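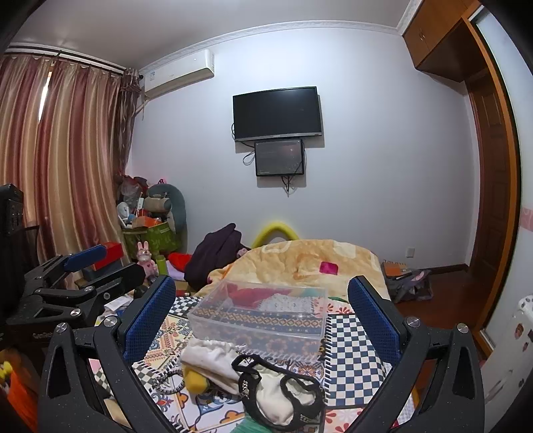 Chaimae Kabbaj would buy the Sivine again for the fingers and send the battery door back. She had the two-hand set for the whole of our trial, and her view was the least patient of any we collected. The fingers, she said, were good from the first hour, and she quit thinking about them after that. The battery door she thought about every day.

6 min read

The Sivine is a hand-held gripper kit from Gekstead. It is sold to groups that want to record people doing household jobs with the same kind of fingers a robot arm would use. We asked for a loan set in May and kept it for six weeks, using it in homes in and near Donham. Most of the recording was sorting and tidying: clothes, small items on a table or a bed, things going into a clear plastic box and coming out again.

The single-hand kit costs $1,866. The two-hand kit costs $3,573, so buying the pair saves a little over buying two singles, and the two hands come already matched to each other. Matching a pair yourself is possible, but the instructions for it are short and we got it wrong the first time. If you think you will want two hands within the year, buy two hands.

Each hand has a pair of black fingers with a textured blue pad on the inside of each one. The fingers move on linkages held with round silver screws. The screws can be reached without taking anything else apart, and a pad change took us less time than finding the driver. Spare pads are sold in packs of 16. We used four over the trial. They wear at the tip first, and the kind of cloth you handle matters more than the hours. Chain trim and beads are hard on them.

Soft items are where the kit does best. A crumpled shirt or a blanket can be picked up at the edge and pulled flat with one hand while the other holds the far corner. Thin items lying flush on a tablecloth are harder. Anas Bouzid found that he could get a flat strap off a patterned cloth only by pinching some of the cloth too, and then shaking it loose. He got better at it with practice. Tell new people to expect a slow first morning.

The camera sits with the hand and sees very wide. With both hands working, each one turns up in the other's recordings, and so does most of the room: ceiling, curtains, television, floor. Gekstead recommends this width and we agree with it for training use, as the view keeps hold of corners and furniture when the fingers are close to a pile. The cost is privacy. Anyone lending you a bedroom needs to be told that the recording will show the bedroom. We wrote this into our consent form in the second week and should have had it there in the first.

Bright windows were less trouble than we had feared. A gap in the curtains will show up as a white strip, and the rest of the room stays readable. Plain walls are a bigger worry. We lost tracking twice in one small room where the hands spent a long time facing bare paint. Working over a busy tablecloth cured it, and we carried one with us from then on.

Files come off through Jeon, the desktop program supplied with the kit. It pairs the left and right recordings by their start signal and flags any that do not line up. Of 1,866 paired recordings made during the trial, Jeon flagged 16. (Yes, the same number as the price. We checked the count again.) All but one of the flagged pairs could be fixed by hand. The program is slow to open and the export window forgets your last folder. There is a Windows version and a Linux version.

Weight is fair for one hand. For two, an hour at a stretch was the most anyone wanted. Anas put his forearms on the table edge between takes. Chaimae took more breaks and got through more takes in a day than he did, so we stopped setting a schedule and let people work as they liked.

On to the battery door. It slides, it has no catch, and it comes off in the bag. We taped ours. Gekstead told us a new door with a latch will ship with kits sold from the fall and that current owners can ask for one free of charge. We have asked and are still waiting.

Two smaller points. The printed guide covers the single kit only, and the pages on the two-hand set have to be downloaded. The carrying case holds both hands and the charger, with no room for spare pads.

Our rating is six out of ten for the single and eight for the pair. The single is held back by the price, as a good part of tidying work needs a second hand to hold things still.

The loan set goes back to Gekstead after July 13, 2021. Readers in Donham who want to try it before then can write to the newsletter address. Bring your own laptop with Jeon installed, and allow half an hour for the first setup.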